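FOR IMMEDIATE RELEASE
7/14/22

Galstead students bring bin picking project to the Hidmont Robot Meeting

GALSTEAD – The student robotics club Atia has been accepted to the student class of the Hidmont Robot Meeting, which will be held in Hidmont at the end of July. The club will take part for the first time, with a team of 5 students from the evening course in automation.

The task in the student class is called mixed bin picking. A robot arm must take small things of different shapes out of one metal bin and put them in the correct place. The teams do not know before the start how the things will lie. Each team has 900 seconds for one round, and the judges give up to 200 points for it.

"Many people think that the arm is the difficult part, but the arm goes where we tell it," says Heiðrún Baldursdóttir, who is the teacher of the course and leader of the club. "The difficult part is to decide where to take hold. A toy brick in the middle of the bin is a kind problem. The same brick close to the wall is a much less kind problem, and my students have spent most of the spring with the walls."
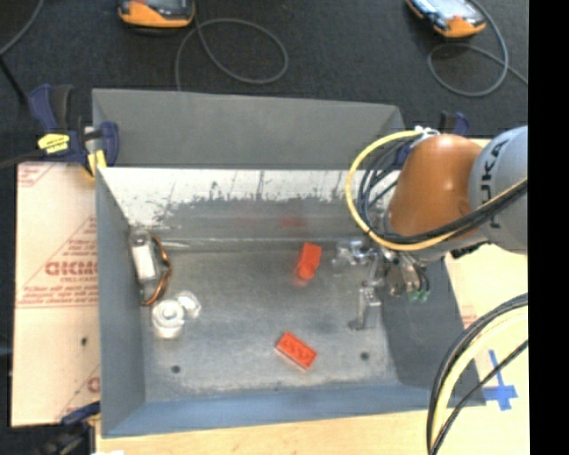
The club keeps a written log of all its tries. At the date of this release the log has 3,296 entries. For every entry the students have noted which object was chosen, from which side the gripper came down and what the result was. The log is used to improve the program, and it will also be handed in to the judges together with a short report.

Shiny and see-through objects are still the weak point of the team. The students are now testing a slower approach for these, and they will decide in the last week before the meeting if it will be used in all rounds or only in the final one.

After the summer the club will open two new places for students in the first year. No earlier knowledge of programming is asked for, but the applicant must be able to come to the workshop in Lund Street two evenings per week.

Contact for press and for visits to the workshop:
Heiðrún Baldursdóttir, Atia Student Robotics Club, Galstead

###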